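Cuaderno de taller. Abril, salida al salar, segunda parte

Apunto esto por la noche, con los dedos todavía agrietados de la sal. Lo de ayer está en las hojas anteriores y no lo repito. Hoy tocaba la pista que bordea el salar por el lado oeste, desde el cruce de la mina vieja hasta el refugio. El libro de ruta daba 110 kilómetros. El cuentakilómetros de la furgoneta marcaba 1436 desde la salida cuando aparcamos, así que el desvío por el vado seco nos sale caro y hay que meterlo en la hoja de consumo.

Salida a las seis y media, de noche. Presión bajada en las cuatro ruedas antes de entrar en la arena. La trasera izquierda sigue perdiendo. Le puse el tapón de mecha y aguantó toda la mañana, pero a mediodía ya pedía aire otra vez. El compresor Dustix tarda mucho y se calienta; hay que dejarlo descansar entre rueda y rueda. Para la próxima, llevar el grande aunque ocupe.

Los primeros kilómetros son de ripio duro, con calamina. Se va mejor un poco más rápido que despacio, pero la baca lo paga. Se aflojaron dos tornillos del soporte delantero. Apretados y con fijador. Queda pendiente cambiar las arandelas por unas dentadas.

Después de la loma la pista se abre en cinco o seis rodadas y cada una va a su aire. Seguimos la más marcada y nos llevó a una cantera. Media vuelta. La buena es la que deja el mojón de piedras a la derecha; lo he pasado al mapa con cruz roja. El track de Zorkorent, el que dan con el alquiler del GPS, ahí está mal: corta en recto por una zona blanda donde se ven huellas de camiones hundidos. No usarlo pasada la loma.

Altitud en el collado, algo más de 3000 metros. Viento de cara y frío. El hornillo pequeño no tira bien ahí arriba, la llama sale amarilla y el agua no acaba de hervir. Comimos pan con queso dentro de la furgoneta y guardamos el arroz para la cena.
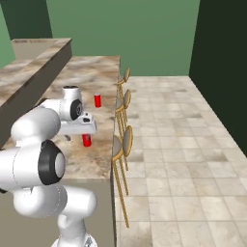

Cocina y provisiones, que es lo que peor llevamos organizado. El cajón de latas va detrás del asiento y con la calamina se convierte en un sonajero; hoy se han abollado tres y una de tomate perdía por la costura. La he tirado. Propongo volver al sistema de la salida anterior, latas de pie, en una sola capa y con cartón entre ellas. Convendría también que los botes de comida fueran de un color liso y fuerte, como las dos latas rojas de la encimera, porque dentro del cajón y con el frontal en la cabeza todo parece igual y hoy he abierto melocotón creyendo que eran garbanzos. Una vuelta de cinta roja para lo salado y otra azul para lo dulce. La cinta buena está en la caja de Hollis, debajo de los fusibles.

Agua: quedan tres bidones llenos y uno empezado. El grifo del empezado gotea si se deja tumbado. En el refugio hay depósito, pero sabe a hierro y solo la usaríamos para lavar. Lavar, sobre todo, los bajos: la sal se ha metido en todas partes y en la tuerca del tensor ya se ve óxido. Cepillo, agua dulce y grasa antes de dormir. Hecho en el lado derecho; el izquierdo queda para mañana temprano.

De la laguna hay poco que anotar. Llegamos a las cuatro, con el sol bajo, y los flamencos estaban en la orilla contraria. La costra aguanta a pie hasta las piedras oscuras. Más allá cruje, y a los pocos pasos metí la bota hasta el tobillo. Si alguien quiere acercarse, que rodee por el norte, donde hay una senda de animales. Media hora más de camino, por suelo firme.

El refugio cobra 10 por persona, efectivo, sin recibo. Tiene literas, estufa y una mesa larga. La guía de Mondudance dice que hay ducha caliente y no la hay, al menos en esta época. Enchufes, uno, al lado de la puerta, y con generador hasta las nueve. He cargado el teléfono satelital y una batería de cámara; la otra sigue a la mitad.

Pendiente para mañana:
Limpiar bajos, lado izquierdo.
Mirar la trasera izquierda en frío y, si ha bajado, montar la de repuesto.
Pasar las latas a la caja baja y marcarlas.
Corregir el libro de ruta desde la loma.
Salir antes de las ocho, que por la tarde el viento levanta polvo y no se ven las rodadas.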